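About the Pakitz Workshop

Pakitz is a shared workshop for people who build machines at home and have run out of room, tools, or both. Members pay by the month, get a shelf and a key, and work on whatever they like. Most of what gets built here moves under its own power, and in the last few years a lot of it has been robot arms.

The building went up in 1970 as a print shop. The floor is thick concrete, good for anything that shakes, and the old loading door still works. We took over the front half first and added the back room in August, when the upholsterer moved out. The whole space is now 2000 square feet, with metalworking in the front and electronics and arms in the back.

What we work on

The longest-running build in the shop is Podton, a bench arm for taking apart and putting together desktop computers. It is a group project and any member can join it. Podton started on a kitchen table as a way to sort screws. It has been rebuilt twice since then, and the current version spends its time on computer parts: cables, processors, memory, and the small connectors that are hard on everybody's fingers.
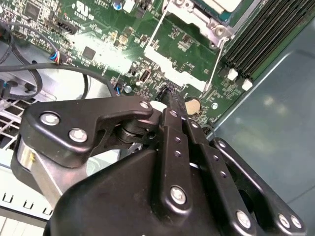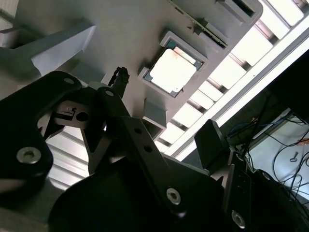
Cables are the slow part of the work. A rigid part stays where you put it, but a cable springs back, twists, and hides its own plug. We keep a notebook of grip positions and finger spacing for the jobs we repeat, and new members are asked to read it before they change any settings. The notebook is messy but it is current.

The second project is Vasseur, a small gantry that will carry parts between benches. It is at the stage of rails, belts, and arguments about where the power supply goes. If you know linear motion, we could use you.

Tools and space

The front room has a lathe, a small mill, a drill press, and a welding corner with its own fan. The back room has soldering stations, bench supplies, two printers, and a long table for assembly. Computers for practice come from Pesta, the repair store down the street, which lets us have its scrap machines for free. We can store up to 400 pounds of scrap at a time under our lease, so please ask before you bring in more.

Joining

You do not need experience with robots. You do need to take the safety session for each room you plan to use. Arms are run with the stop button in reach and a second member in the room - that rule has no exceptions. Long hair gets tied back, and gloves stay off near anything that turns.

Visitors are welcome during open hours, which are posted on the front door and on the Contact page. Dues, the shelf waiting list, and the shop rules are on the Membership page.

Page last updated November 2, 2021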